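Table (furniture)

A table is a piece of furniture with a raised flat top, usually held up by one or more legs, a pedestal or a pair of trestles. It is used for eating, writing, working, playing games and displaying or storing things. Tables differ from desks mainly in use, and from counters in that they normally stand free of the wall and can be moved.

History

Tables of stone, wood and metal were in use in ancient Egypt, where they served mostly to keep objects off the floor. Food was often placed on large plates set on a stand. The Greeks made low tables that could be pushed under a couch after a meal, and the Romans added round tops on three legs as well as heavy marble slabs for courtyards and gardens.

In medieval Europe the most common form in large houses was the trestle table, a set of loose boards laid across supports. It could be taken down when the hall was needed for something else. Tables with fixed legs joined by stretchers became more common from the 16th century, along with the draw-leaf table, which has extra leaves stored under the main top. The gateleg table followed, with hinged flaps held up by swinging legs. Small tables for tea, cards and sewing were made in large numbers in the 18th century.

Parts

The top is the working surface. Below it, many tables have an apron, a frame of narrow boards that ties the legs together and stiffens the top. Stretchers join the legs lower down. A leaf is a section that can be added, raised or folded away. Pedestal tables have a single central column ending in a broad base or several feet, which leaves more room for the knees but makes the table easier to tip when weight is placed near the rim.

Edges and corners

A square edge is the simplest to cut and gives the most usable surface, but it chips easily and can be uncomfortable under the forearms. Other common edges include the bevel, which slopes inward toward the underside, and the bullnose, which is fully rounded. Corners may be left sharp, clipped at an angle or rounded. Rounded corners are common in schools, nurseries and narrow rooms.
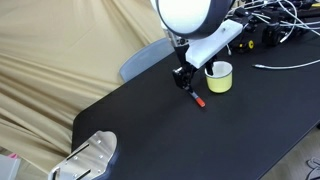

A black tabletop with a rounded corner.

Materials

Solid wood is the oldest widely used material for household tables. Oak, maple, walnut, cherry and pine are typical choices in North America. Solid tops swell and shrink across the grain as the humidity changes, so they are fixed to the base with clips or slotted screws that let the wood move. Veneered tops, made of a thin layer of wood glued to a core, move much less.

Plastic laminate came into wide use in kitchens, diners and offices in the 20th century. It resists stains and is easy to wipe clean, though a deep scratch cannot be sanded out. Glass tops are normally made of tempered glass, which breaks into small blunt pieces. Stone tops resist heat well but are heavy, and marble is marked by lemon juice, vinegar and other acids. Metal tops are found mainly in workshops, laboratories and commercial kitchens.

Finishes

Wood may be finished with oil, wax, shellac, lacquer or varnish. Oil and wax are easy to renew but give limited protection against water. Varnish forms a harder film and suits tables in daily use. Matte finishes reflect less light than glossy ones and are often preferred for reading and close work. Dark surfaces tend to show dust and crumbs, and matte ones can develop shiny patches where they are rubbed often.

Size

Dining tables in the United States are commonly 28 to 30 inches high. Coffee tables are much lower, often near the height of a sofa seat. A place setting is usually allowed at least 24 inches of width, and 26 inches is more comfortable where the chairs have arms.

Care

Most tabletops can be cleaned with a soft, damp cloth and mild soap, then dried. Abrasive powders dull both varnish and laminate. Trivets and mats protect against hot dishes, and felt pads under lamps and vases prevent scratches. Wood tables kept in direct sun may fade unevenly, particularly if a cloth or other object covers part of the top for long periods.

See also

Desk
Workbench
Trestle table
Countertop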